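Reading diary, June

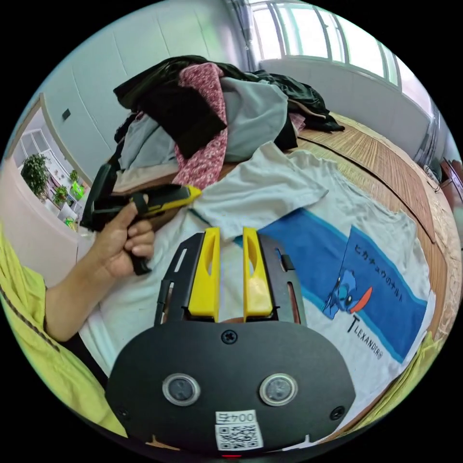 At the bed, yellow-green sleeve on.

Up before six and read Lamentations straight through, all five chapters, before breakfast. It took less than half an hour. I had only ever read the part in chapter three about mercies being new every morning, which is on a card on our fridge, and I had forgotten how much comes before it. The man in that chapter says God has walled him in and made his chains heavy. Then the mercies. Then back to weeping by verse 48.

The notes in my study Bible say the first four chapters are acrostics, each verse starting with the next letter of the Hebrew alphabet. Chapter three does it three times over, so it has 66 verses where the others have 22. Chapter five has 22 verses as well but drops the alphabet. I can't see any of this in English, of course. I tried writing the letters down the margin in pencil and it helped a bit.

I wonder why someone would write about a ruined city in alphabetical order. One writer says it was to help people learn it by heart. Another says it gave the grief an edge to stop at. I don't know enough to choose. Mum used to say her prayers in the same order every night in the worst year, and she would start again if she lost her place.

Bus late. Read Psalm 136 on the way in, where every verse ends with the same line about his love enduring for ever. Twenty-six times. Read silently it is dull and I kept skipping the second half of each verse. We said it aloud at church last winter, one side answering the other, and it was quite different. Must try it aloud at home.

Work ordinary. Ate my sandwiches outside and finished the chapter on Jeremiah in the Sundus commentary, which is the cheap paperback set, and the binding has gone already. Page 30 has come out completely. The author doubts that Jeremiah wrote Lamentations, as the book itself never names anyone. I had always taken it for granted. I was put out by this for most of the afternoon, and then less so. The words are the same whoever wrote them.

House group at half past seven. There were 9 of us and not enough chairs in the front room, so I sat on the piano stool. We are supposed to be on Philippians but spent almost all the time on whether it is right to complain to God. One side felt it showed a lack of trust. I read out the end of Lamentations, where it asks why God has forgotten them for so long, and there was a silence and then someone put the kettle on. I said too much, I think. I do when I have just read something.

Walked home. Light in the sky until very late now. Said Psalm 136 aloud in the kitchen, both halves, and the cat left the room.

Tomorrow: Ezekiel 1 to 3. Glue for page 30. Ring about the hymn books.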